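Plarum Robotics Club > Hilell Station Guide > Part 2: Memory Swap Task > Station Set-up

2.3 Setting up the memory swap station

This section gets your team from a cold bench to a first practice run of the memory task. It's our favorite task of the year! You get to work on a real desktop computer, with real parts, and there is a moment when the arm reaches down toward that board that never gets old. Allow a full club session the first time through. Teams that have done it before can usually be moving before the snacks come out.

You will need the Nosa control software on the station laptop, the practice tower, the parts holder, at least one spare memory module, and your team's log sheet. The Fragkou rules booklet has the scoring table if you want it next to you.

CAUTION: The practice tower must be unplugged from the wall before its side panel comes off. Check the cord with your own hand, even if another team says they already did it.

CAUTION: Keep fingers, sleeves and hair out of the case while the arms are powered. If you need to move something, press STOP first and wait for the Nosa window to show HOLD.

Preparing the bench

1. Lay the tower on its side with the open side facing up. Push it against the stops so that it sits in the same place every session.

2. Take off the side panel and store it under the bench.

3. Look at the processor socket. We run this task with the socket empty, so please don't put the processor in. The contacts in there bend if you so much as breathe on them wrong (okay, a slight exaggeration, but do keep everything away from them).

4. Open the latches on the memory slots you plan to use. A half-open latch is the number one cause of a failed insert.

5. Tuck any loose wires toward the sides of the case. The arm will happily snag a wire and keep going.

6. Place the parts holder to the left of the tower and stand your memory module in it with the notch facing the way your program expects. Write that direction on the log sheet.

Note: Hold modules by their edges and touch the grounding strap first. Yes, every time.

Waking up the arms

7. Switch on both arms and wait for the wrist light to turn blue.

8. In Nosa, load the profile named hilell_mem. The clearance height should read 730. If it reads 1435, you have loaded the profile for the tall shelf task, and the arm will stop well above the bench and do nothing useful.

9. Open the camera tab and check every view. The wrist view should show the memory slots running up and down, with the gripper fingers coming in from the bottom. The side views should show the whole inside of the tower.

10. Jog the arm slowly over the board at clearance height. Use speed 2 for this, no matter how confident you feel.

Views from the station with the tower open:

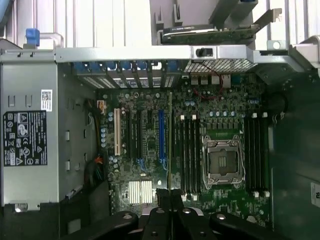
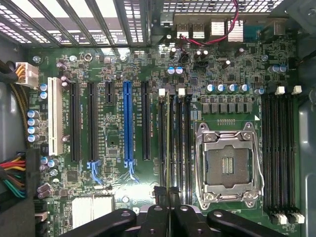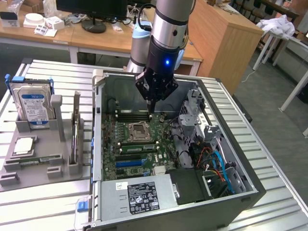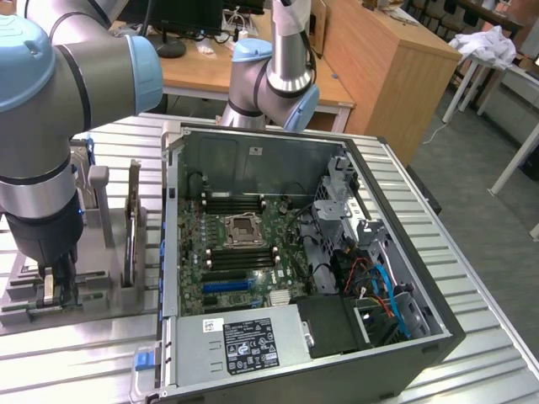
11. Once all the views are live, save your starting position under your team name. Please don't overwrite DEFAULT. Everyone shares it.

12. Run the pick step by itself. The gripper should close on the middle of the module and lift straight up. If the module tilts, open the gripper, reseat the module in the holder and move the pick point a little toward the center.

13. Run the place step with no module in the gripper. Watch the fingers from the side as they come down and be ready on STOP.

14. Now put it all together with the module. When both latches click shut on a full run, cheer as loudly as you like!

If something goes wrong

Error 873 means the gripper felt more force than the profile allows. Nine times out of ten the module is backward or a latch is closed. Press STOP, raise the arm with the jog buttons, and check both before you try again. Don't raise the force limit to get past it.

If a camera view freezes, close the camera tab and reopen it. Restarting all of Nosa also works but you lose any position you haven't saved.

When your session is over, park both arms, return the modules to their bags, and leave the log sheet on the clipboard for the next team. Section 2.4 covers timed runs.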